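5 dez 2023

Cheguei ao laboratório ainda de noite, com a cabeça cheia do que a Nerys Griffiths me disse ontem ao telefone: que o nosso método só vale alguma coisa se aguentar tecido. Caixas e canecas toda a gente agarra! Tecido dobra, foge, tapa a vista, e o modelo fica a olhar para uma parede de malha sem saber onde está o resto do mundo.

Passei a manhã a rever os episódios com o Costel. Temos 3863 no total, mas só 1241 são com têxteis, e desses há uma boa fatia em que a câmara do pulso fica tão perto que quase só se vê o pano. O Costel queria deitá-los fora (ele deita tudo fora, até os meus post-its). Eu insisti em ficar com eles. Se o braço vai trabalhar colado às coisas, tem de aprender com imagens coladas às coisas, mesmo desfocadas, mesmo feias.

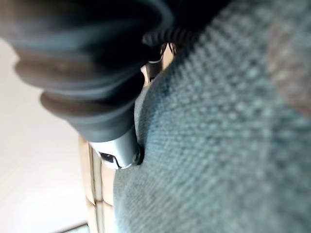

Mas afinal o que é que a câmara do pulso dá ao modelo que a câmara fixa não dá? Dá-lhe a vista de perto nos últimos centímetros, quando o próprio braço já se meteu à frente da câmara fixa e a política tem de corrigir a aproximação com o que lhe resta.

Foi isto que tentei explicar à Orathai ao almoço, com um guardanapo e um garfo, e ela a rir-se de mim o tempo todo. Depois ficou séria e fez a pergunta chata: e se o ganho vier só de termos mais dados? Tem razão, claro. Temos de treinar outra vez com o mesmo número de episódios nos dois lados, com e sem pulso, senão em fevereiro os revisores comem-nos vivos.

À tarde lancei os dois treinos no Sterkano, três sementes para cada um. A primeira parou logo porque me esqueci de mudar o caminho da pasta, que vergonha, e a Melaniia viu o erro no canal antes de mim. Agora está tudo a correr. A avaliação vai ser de 40 tentativas por versão, com as posições iniciais sorteadas à partida, para eu não andar a ajeitar a malha a favor da minha preferida (que tenho, confesso).

Saí tarde, comi uma sopa em pé na cozinha e já fui espreitar as curvas duas vezes. A perda desce nas duas versões, quase iguais, e isso ainda não me diz nada. Amanhã, levar o carregador e responder ao Ionuț por causa da calibração.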